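Print this page | E-mail this to a friend
Reading time: 4 min
Filed under: Home & Kitchen > Gadgets and automation > Can a machine do it yet?

Is there a robot that will put the washing up away in a pull-out basket?

Posted by Fistberg

I have a small L-shaped kitchen and no dishwasher. I don't mind washing up. What I dislike is everything after it, when the plates, bowls and chopsticks have to go back where they live and the counter needs clearing before the next meal. My evening load is usually 4 bits of crockery and some cutlery, so it isn't a big job, but it is every single night.

I keep seeing clips of home robots folding towels and carrying cups. Most of them seem to work at an open table. My things go into a wire basket on runners under the worktop, so the robot would have to open it, reach down, sort the items and shut it again.
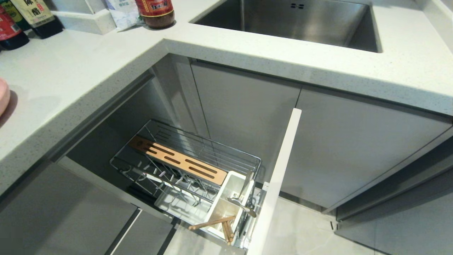

The pull-out, with the knife slots along the top side and the chopsticks in the white holder at the front.

Is anything on sale that could cope with this, or coming soon? I could stretch to a decent sum if it worked. I am not interested in something I have to steer from a phone.

Posted by Drelton

Short reply is no, not on sale, not for a normal household.

Longer reply. I fit and service handling arms in a packing works, and we have had 6 of them running for some years. They are very good at picking up the same tray from the same spot. Your basket is a hard job for a few separate reasons.

The wire is the first one. Polished rods throw back light, and depth cameras get poor readings from shiny thin things. The machine may think a gap is solid, or miss a rod altogether.

Chopsticks are the second. They are thin, they roll, and in your holder they are lying in a bundle across the top. Picking out one pair from that, or adding one pair to it, is something a person does by feel. Most grippers have very little feel.

Then there is reach. The basket sits low under a worktop with a hard edge, so the arm has to come in over the top or from the side without knocking the stone. A person bends and twists without thinking. A machine on wheels has to park in the right place first, and in a small kitchen there may not be one.

Research machines can do each of these some of the time. Doing them in a row, every night, with a bowl left in a different place each evening, is the part that isn't ready. I would look again in a couple of years – and I'd want to see it done in somebody's real kitchen before I paid.

Posted by Wirnilstead

just get a dishwasher, 42 quid a month on finance, mine is great

Posted by Mohammadi

A dishwasher still has to be emptied, so that doesn't answer it.

I agree with most of what Drelton wrote, but I think the counter half of the job is closer than the basket half. Plates and bowls in plain colours on a flat top are fairly easy to find and lift. My own kitchen is much like the one in the question, and a typical evening is a plate with chopsticks and a fork on it, a small white bowl, and a couple of bowls stacked by the hob.

The fork would worry me more than the bowls. When the handle sticks out past the plate, a machine that lifts the plate may tip the lot.
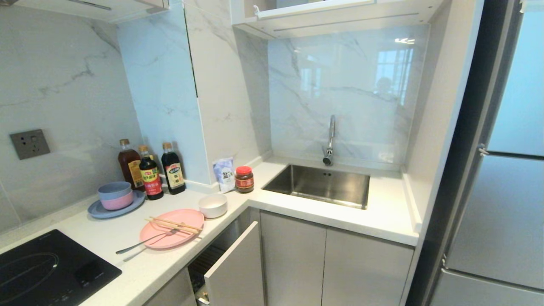 What you can do in the meantime

Make the job smaller for yourself, and you'll also be ready if a machine does turn up.

Keep the sauces and salt back against the wall and leave them there. Give each thing one place in the basket. Stand the chopsticks upright in a deep pot so they don't lie across the top. Swap loose stacks for bowls that are all one size.

I did this last October and it takes me 2 minutes now, where it used to be long enough to complain about. A pull-out that closes itself with a light push helps as well, and those can be bought today from any kitchen fitter.

Tags: home robots, washing up, small kitchens, storage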